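2. Sending your first litter report

Your Trutik account is live, your street is on the map, and now comes the fun bit! A first report takes a couple of minutes, and once you've done one you'll be spotting things on every walk to the shops.

Before you start, check that location is switched on and that Selline (or whichever patch you joined) shows in green at the top of the home screen. If it's grey, go back to section 1 and join the patch again.

1. Stand somewhere safe, off the road, and tap New report.
2. Drag the pin to the exact spot. Pinch to zoom in as far as it will go, especially on long streets where "outside the houses" could mean anything.
3. Choose a size: Single item, Bag, Pile or Vehicle load.
4. Add up to five photos.

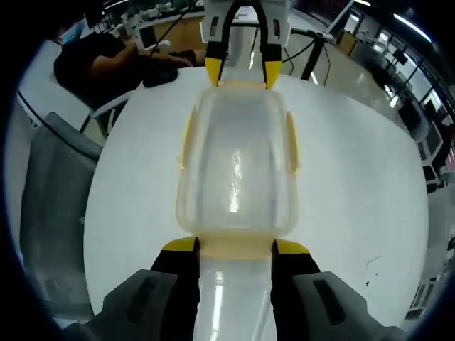

5. Type a note of up to 500 characters. Landmarks are brilliant here: "behind the bottle bank, left of the gate" gets a crew straight to it.
6. Tap Send. You'll see a reference starting with EC, and your report goes to Economou, the contractor that clears the patch.

Note: No signal? Carry on as normal. Reports wait in the Outbox and send themselves when you're back in range. The Outbox holds 1,000 reports, so even the keenest of you should be fine!

CAUTION: Never open or move dumped bags. Needles, broken glass and chemicals turn up more often than you'd think. If anything is leaking or smells strongly, stand well back, choose Hazard on the size screen and ring the number that appears.

CAUTION: Don't photograph faces or follow a vehicle. If somebody is tipping while you're there, walk away first and report afterwards.

Choosing the right material

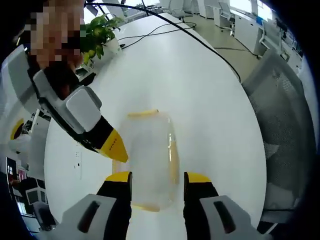 The Material list opens after you tap Send, and it's the part we're proudest of, as it decides which lorry comes out. Pick the closest match and don't worry about being perfect. A clear plastic container like the tall, rounded one standing upright here goes under Plastic, rigid; carrier bags and wrapping go under Plastic, soft. For a mixed pile, tick whatever makes up most of it, then add the rest in your note.

Changed your mind? Open My reports, tap the reference and choose Edit. You can do this until the status turns to Crew assigned.

If the screen shows error 595, the photos are too large. Go to Settings, Photos, Send smaller copies, then try again. Still stuck? Tap Help to message the Estus support desk, and include your EC reference if you have one.

Next: section 3, Following a report and marking it cleared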